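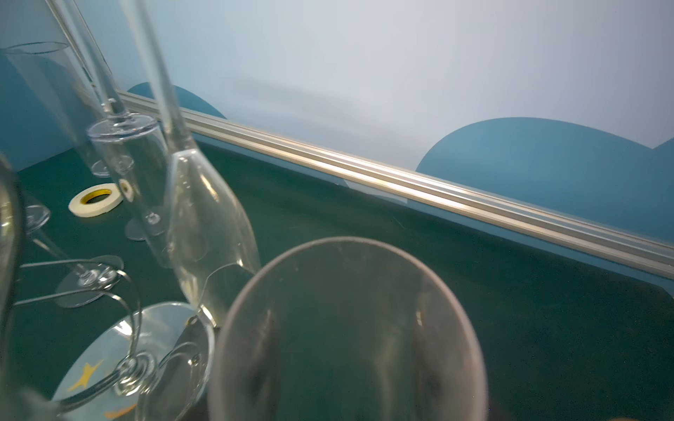 23 May 2018

Late, tired, writing this fast before I forget it all. Glass day. Clodagh Doherty brought the whole lot in wrapped in towels, flutes and a wine glass and the fancy curly stem one with the star on its foot, and set them out on the green felt like she was daring us. Team name is still Zirnus, I lost that vote.

Depth is terrible on anything clear. Knew that. Did not know HOW terrible. It sees the felt straight through the bowl and thinks the glass isn't there. The masking tape it finds every time, no problem, lovely solid tape. So of course it kept going for the tape through the side of a flute. Stopped it by hand twice.

Scanlon code (last year's, the december version) gave up after 30 frames. Jarach lasted longer but wants 2,000 labeled pictures and we have 42. I labeled 40 of those myself so no one gets to moan at me about it.

Idea on the bus home: look for the rims and ignore the depth completly. Rims are bright, they make ovals. Flutes will be a pain when they cross over each other. Bases might be easier?? They sit flat at least. Try bases first.

Also need to ask about the lights. The highlights jump every time the wrist turns and the tracker chases them like a cat.

Rostier are two teams over and only doing mugs. Jealous. Mugs!! Clodagh says we score higher if the glass works, and I said if.

To do: bring cloth, fingerprints everywhere. Charge laptop. Email back about the entry form, its overdue. Fix the stop button lag before anyone lets me near the curly one.

Bed.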